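Notebook, bed corner, folding of shirts
April, entry 9, begun after lunch

Task for this afternoon: the blue short-sleeved t-shirt with chest pocket, on the bed, with the beige-green sheet. 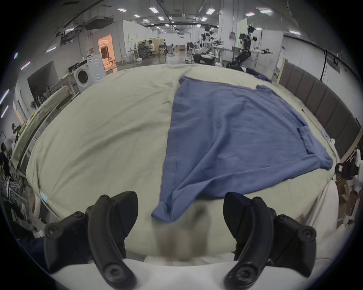

Before I start I write down what we agreed last time, so that I do not mix the methods again. Method A is the fold in thirds along the length, sleeves turned back, then the bottom up two times. Method B is the half fold, sleeve on sleeve, then across. In the Hviid wardrobe the shelf is narrow, so A gives the better pile. In the Burkeck drawer both are fine, but B stands up less well when the shirts are put in on their edge.

The bed is a comfortable place for folding, but it is not a table. The mattress gives way under the hand, and when I press a crease in the shirt I press one in the sheet too. If the sheet is wrinkled under the shirt, the wrinkle comes up through the thin cotton and I think the shirt is not flat when it is. Two times I have smoothed the shirt for nothing. Next time first pull the sheet tight toward the headboard, then lay out the shirt. I wrote the same in entry 8 and did not do it, so I underline it now in the paper book.

Laying out. I take the shirt at the shoulder seams and let it hang for a moment, then lower the hem first. If the shoulders go down first, the hem rolls under and must be pulled out again. With this method the side seams come more or less straight. The sleeves never come straight by themselves, they need one pull each, outward and a little down.

The pocket. I did not think about it before today. When the shirt is folded in thirds with the front down, the fold on the pocket side can pass very near to the pocket, and then it becomes thick there and the shirt leans in the pile. I tried to move the fold a little toward the middle. The result is a narrower packet, but it lies better. For shirts without a pocket I keep the old width. Also look inside the pocket before folding! Last month there was a paper tissue in one from the Enditano bag and we had white crumbs on everything dark.

Tries this afternoon, all with the same shirt:

First ones, method A with the old width. Leans to the pocket side every time. Sleeves good.

Then A with the fold moved in. Flat, edges not so even at the neck. I prefer this one.

Then B. Quick, but the pocket makes a visible bump on the top side if I do not turn the shirt. If it is turned, the bump is inside and one does not feel it much.

In total 12 folds, and I stopped when I noticed that I was getting careless with the hem. The cotton also starts to remember the creases after so many times, so the last ones are easier than they should be. For a fair comparison the shirt should be shaken out and left for some time on a hanger. I will do that tomorrow morning before the others need the room.

Storage label for this shirt is 2811, in the Cadoston box, together with the other short sleeves. Please put it back there and not with the pajamas, I was looking for it a long time.

Open points:
Is there a firmer cover we could lay on the mattress? A thick blanket folded double is maybe enough.
Long sleeves with method A, where to put the cuffs.
Wash the sheet before next week, same color back on the bed please, the white one is too slippery.
Decide if the pile is measured before or after pressing with the hand. I have done it after.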